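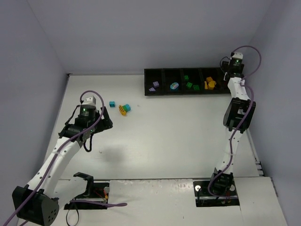 From: Efua Nyarko
To: block-swap list
Subject: Re: sorting by color, is it worth it?

Hi Giang and everybody,

Giang Hoàng wrote:
> We've got 100 loose blocks in one big tub and my
> kids just dump it out. Do you sort by color or by
> shape? And what do you keep them in?

Color, all the way! We tried shape in June and the wedges drove me nuts (is a flat one a wedge or a ramp? the arguments!). I use a black tray with 5 compartments, purples in one, greens in another, and anything odd and round gets its own spot.

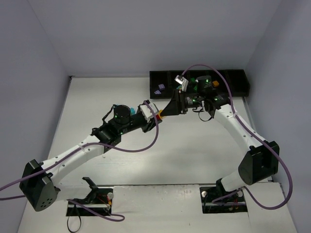 Red and yellow are the ones my two always want at the same time, so I keep extras of those. Philomena, do you still have that bag of 20 you were giving away? I'd happily trade you greens, we have way too many. I can drop them off Thursday after work.

Efua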